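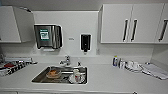 Pouran Ghaffari reckons you can tell how a workplace is going by the state of its sink at three in the afternoon, and that a bowl left to soak is the first sign of trouble. Soaking, she told me, is what people call it when they mean to come back and then don't.

Home | Work | Food | Houses | Gardens | Subscribe

Filed under: Shared Spaces, Kitchens

Last updated: July

I spent a fortnight asking people about the kitchenettes they share, and most of them had strong views. The building I know best is Trakville, an old woollen mill split into small offices. It has seven kitchenettes for 188 tenants, and no two of them are run the same way.

On the ground floor there is a roster. Each office takes a week, wipes down the bench, empties the drainer and puts out fresh tea towels. Asabe Okonkwo drew it up and still prints it each month. She says it works well enough in winter and falls apart in the school holidays, when half the names on it are away.

The first floor did without a roster and got a dishwasher. It cost $1,432 installed, split between nine offices, and for a while the sink stayed clear. Then the question became who would unload it. A clean load would sit until lunch, and the morning's mugs would go into the sink to wait their turn.

"We had more in the sink after the dishwasher than before it," said Timo Schwerdtfeger, whose office is across the hall. They now run it at five o'clock, and whoever gets in first unloads before making a coffee. He is usually first. He doesn't mind, though he has noticed that people seem to be arriving later.

The top floor has neither. Žydrūnas Sakalauskas and the other tenants up there each keep one mug and one bowl, and wash them straight after use. Anything still there at the end of the day goes in a tub under the bench. At the end of the month the tub goes to the op shop. He has lost two mugs this way and bought one of them back.

The layout of these rooms doesn't help. A kitchenette with one bowl and no draining board gives you nowhere to put a washed plate, and a long clear bench is no use if water runs across it and under the kettle. A folding rack fixes most of that. So does a second hook for the tea towel, close to the sink, where a wet hand can reach it.

Sauces are the other problem. A stainless sink will put up with nearly anything, but tomato and curry dry hard on glass and take some shifting by late afternoon. The method I was given most often is the plain one:

Scrape the leftovers into the bin first, and keep them out of the plughole.
Wipe the bowl with a used paper towel.
Wash in hot water with a squirt of detergent, mugs before bowls.
Rinse the sink and run a cloth around the rim.

It takes two minutes if the food is fresh. For dried-on food, fill the bowl with hot water and detergent and leave it for ten minutes on the bench, not in the sink, so the next person can still fill a kettle. Tea stains inside a mug come off with bicarb and a damp cloth.

I asked everyone about signs. Most had tried one. Asabe's asked people to be considerate and was ignored. She replaced it with "Please wash your bowl before you leave the room", which did better for a month or so. The top floor has never had a sign, and Žydrūnas thinks the tub does the same job.

Pouran's own office moved to Trakville last spring and took a room on the first floor. She brought a dish brush, labelled it with the name of the business, and left it beside the tap. Other people use it all the time. She has bought three more since, and keeps the spares in her desk.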